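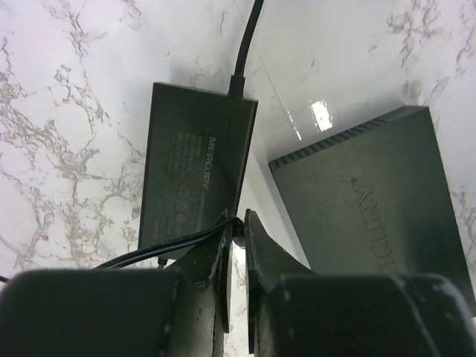 Mercury power adapter on the marble, 11th December

I have been meaning to write about the christening present for weeks, and now that the tree is half up and the baking is done I finally have a cup of tea and a quiet hour, so get comfortable.

My friend Catrin Mathias had her little boy in the fall, and the christening is set for February. She asked me to be godmother (I cried in the parking lot, of course I did) and from that minute I started fretting over what to give him. You want something that will still be in the house when he is grown, but you also don't want to hand a tired new mother one more thing to polish.

My first idea was a silver cup. I had one myself, from my grandmother, and it has a dent in the rim where I apparently used it as a hammer. But the ones I liked from Kofler were $149 before engraving, and the engraving only allowed 12 letters, so his middle name would have had to go. His middle name is his grandfather's! That was the end of the cup.

Then I went through a music box phase. Drilley makes a sweet one with a painted lid, and the shop let me wind up nearly every one they had. I came very close. The tune I wanted was sold out, though, and the other choices were all a bit mournful for a baby.

In the end it was Seraina Grabner from my quilting group who set me straight. She told me that the only christening gift her own daughters ever ask about is a wool blanket, washed so often that the edges have gone fuzzy, and that they still argue over who gets it. So a blanket it is. I ordered a cream one from Gultadine with a narrow blue border, and they'll stitch his whole name in the corner, middle name and all, for an extra $10. It should take around six weeks, so I am cutting it close but not too close.

I'm also tucking in a letter for him to open when he turns 18. I've started it four times. The first try was all advice and sounded like a dentist's leaflet, so now I'm just telling him about the day his mother and I got lost on the way to the lake and ate the entire picnic in the car.

If you have ever written one of those letters, please tell me how long yours was. Mine is at three pages and we haven't reached the lake yet.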